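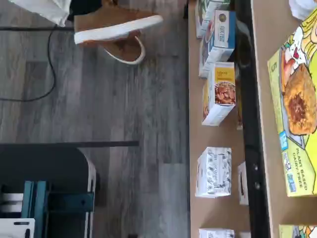 Tischfläche der Zelle Tralska mit schwarzer Leiste und Verpackungen

Handhabungszelle Tralska
Einrichtung, Pflege und Instandsetzung

Gerätenummer: 516
Standort: Labor Grondbridge, Erdgeschoss
Geräteverantwortliche: Saskia Ruawai
Vertretung: Adebayo Effiong
Stand der Seite: 5. Januar 2023

Kurzbeschreibung

Die Handhabungszelle Tralska dient der Erprobung von Greif- und Ablagevorgängen an handelsüblichen Verpackungen. Sie besteht aus einem Arbeitstisch, einem Knickarm mit wechselbarem Zweifingergreifer, einer Steuerung des Typs Zumora und einem Bedienrechner. Die Zelle steht allen Arbeitsgruppen des Hauses sowie nach Absprache auch externen Partnern zur Verfügung. Voraussetzung für die selbstständige Nutzung ist eine dokumentierte Einweisung.

Auf dem Tisch werden stehende und liegende Packungen verwendet, darunter kleine weiße Schachteln mit unterschiedlichem Aufdruck und größere, flach aufliegende Lebensmittelpackungen. Eine schwarze Metallleiste verläuft über die Tischfläche und gilt bei allen Einrichtarbeiten als Bezugslinie. Sämtliche Maße im Einrichtprotokoll werden von der tischmittigen Kante der Leiste aus angegeben.

Lieferumfang bei der Ausleihe

Nutzende erhalten mit dem Zellenschlüssel den Koffer mit Greiferbacken, den Einrichtdorn, einen Drehmomentschlüssel und die Mappe mit den Einrichtprotokollen. Der Satz Prüfpackungen wird gesondert ausgegeben. Eigene Packungen dürfen eingesetzt werden, wenn sie verschlossen und trocken sind. Glas ist nicht zugelassen.

Einrichtung vor der ersten Fahrt

1. Tischfläche auf beiden Seiten der Leiste abwischen. Nur ein leicht angefeuchtetes, fusselfreies Tuch verwenden.
2. Verschraubung der Leiste von Hand auf festen Sitz prüfen. Bei Spiel mit dem Drehmomentschlüssel nachziehen, der Sollwert steht auf dem Deckblatt der Mappe.
3. Steuerung einschalten und das Ende des Selbsttests abwarten. Dieser dauert 66 Sekunden und darf nicht abgebrochen werden.
4. Referenzfahrt mit leerem Greifer auslösen.
5. Einrichtdorn einsetzen und die beiden Bezugspunkte an der Leiste anfahren. Abweichungen im Protokoll eintragen.
6. Packungen aufstellen. Zwischen benachbarten Packungen muss so viel Platz bleiben, dass die geöffneten Backen ohne Berührung eintauchen können.
7. Probelauf mit verminderter Geschwindigkeit durchführen.

Wird die Leiste versetzt oder ausgebaut, sind die Schritte 4 bis 7 vollständig zu wiederholen. Eine rechnerische Korrektur der alten Bezugspunkte ist nicht zulässig. Im Juni wurden mehrere Messreihen auf diese Weise unbrauchbar und mussten neu aufgenommen werden.

Hinweise zur Aufstellung der Packungen

Schmale Schachteln werden aufrecht zwischen Tischkante und Leiste aufgestellt, großformatige Packungen auf der gegenüberliegenden Seite flach abgelegt. Angelehnte oder teilweise verdeckte Packungen sind für die Erprobung schwieriger Griffe ausdrücklich erlaubt. Sie sind im Protokoll mit dem Kürzel V zu kennzeichnen, damit die Auswertung sie getrennt behandelt. Gleiches gilt für Packungen, die über den erfassten Bereich hinausragen.

Eingedrückte Kartons werden ausgesondert und bei der Materialausgabe gegen neue getauscht. Ein Nachkleben von Laschen verändert die Steifigkeit und ist zu unterlassen.

Regelmäßige Pflege

Nach jeder Nutzung: Backen mit trockenem Tuch reinigen, Greifer in Parkstellung fahren, Protokoll abzeichnen.

Alle 14 Tage: Beläge der Greiferbacken auf Risse und Glanzstellen prüfen, Kabelführung am Arm auf Scheuerstellen kontrollieren, Lüftergitter der Steuerung absaugen. Zuständig ist die jeweils eingetragene Arbeitsgruppe.

Nach rund 90 Betriebsstunden: Beläge unabhängig vom Zustand tauschen, Schrauben der Leiste lösen, reinigen und neu anziehen, anschließend Einrichtung nach obiger Reihenfolge. Diese Arbeiten führt ausschließlich die Werkstatt aus. Ansprechpartnerin ist Mahtab Mahmoudi.

Schmierstoffe dürfen nur von der Werkstatt aufgetragen werden. Die Gelenke des Arms sind gekapselt und benötigen im laufenden Betrieb keine Schmierung.

Störungen und Instandsetzung

Packung rutscht beim Anheben durch: Beläge reinigen, danach Greifhöhe prüfen. Bleibt der Fehler bestehen, Beläge tauschen lassen. Die Schließkraft ist nicht eigenmächtig zu erhöhen - beschädigte Kartons sind die häufigste Folge.

Versatz in einer Richtung: Sitz der Leiste prüfen, Bezugspunkte neu anfahren.

Versatz in wechselnder Richtung: Zelle stillsetzen und Werkstatt verständigen. In der Regel liegt Spiel im Greiferflansch vor.

Steuerung meldet Kommunikationsfehler: Steckverbindungen am Bedienrechner und an der Steuerung prüfen, Steuerung neu starten. Tritt die Meldung ein zweites Mal auf, Uhrzeit und Meldungstext notieren und an Adebayo Effiong weitergeben.

Backen schließen einseitig: Greifer abnehmen und in den Koffer legen. Ein Ersatzgreifer der Bauart Grajales liegt in der Werkstatt bereit. Nach dem Wechsel ist die Einrichtung ab Schritt 4 zu wiederholen.

Arbeiten an geöffneter Steuerung sind Elektrofachkräften vorbehalten. Vor jedem Eingriff in den Bewegungsraum ist die Zelle am Hauptschalter auszuschalten und gegen Wiedereinschalten zu sichern.

Buchung und Einweisung

Buchungen werden über das Gerätebuch vorgenommen und gelten jeweils für einen halben Arbeitstag. Einweisungen erteilt Precious Tagle nach Terminvereinbarung. Wer die Zelle länger als sechs Monate nicht genutzt hat, nimmt erneut an einer Einweisung teil. Für externe Partner ist zusätzlich eine schriftliche Nutzungsvereinbarung erforderlich, die bei der Geräteverantwortlichen angefordert werden kann.

Unterlagen

Einrichtprotokoll Tralska, Blatt 1 bis 3
Wartungsnachweis Greifer und Leiste
Betriebsanweisung Steuerung Zumora
Teileliste Verschleißteile

Die Unterlagen liegen in der Mappe am Gerät aus. Änderungswünsche zu den Protokollblättern nimmt Saskia Ruawai entgegen.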